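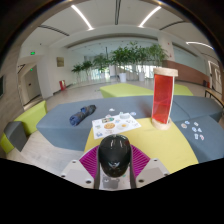
Inventory, Upper Floor

The assessor from Stodari reached the house at Wululthorpe a little after four in the afternoon, with a clipboard, a roll of numbered tags and the key. The instructions were two pages long. Every movable object was to be listed, given a condition and assigned to one of 2 destinations: the nephew's apartment in Wondholm, or sale.

The ground floor had taken the previous visit and ended at item 255. The upper floor began at the seats.

Item 256. Seat, yellow upholstery, one edge curved. Condition good. Sale.

Item 257. Seat, adjoining. Sale.

Item 258. Cylinder, red, translucent, tall. Pale wooden cap, pale wooden base. Function not established.

The assessor turned to the schedule of types. It allowed for vessels, lamps, instruments and toys. The cylinder was entered under vessels, in pencil. Destination left open.

Item 259. Sticker sheet, white, illustrated. The pictures included a fried egg and something round and tan, probably a cookie. The sheet lay partly on one seat and partly on the next, and the schedule had a rule for this: an object resting on two items was to be listed with neither. It received its own line. Value, nil.

Item 260. Object, black, glossy, egg-shaped. Stands upright when held. Material not established.

The form asked for a weight. The scale was in the car, and the assessor went down for it, came back and found that the battery was flat. The weight column was marked with a dash. A second dash went under maker.

At five the telephone in the hall rang. It was the nephew.

"Are you up to the black one yet?" he said.

"Item 260."

"She kept it by the stickers. It was always by the stickers."

"Is it to go to Wondholm?"

There was a pause on the line -- long enough for the assessor to write the time in the margin.

"Both of them," he said. "And the red thing. Put them in the same box."

The regulations of the Lopes estate did not permit mixed types in one box. Vessels traveled with vessels. Paper traveled flat, in a folder, between boards. The assessor explained this, and the nephew said that he understood.

After the call the assessor went back upstairs, erased the word "vessel" and consulted the schedule again. On the last page was a type that had not been used on the ground floor: Set, incomplete. A set could be boxed together whatever its parts were made of.

Items 258, 259 and 260 were struck out and entered again on a single line. Set, incomplete, three pieces. Wondholm.

The next line was a lamp.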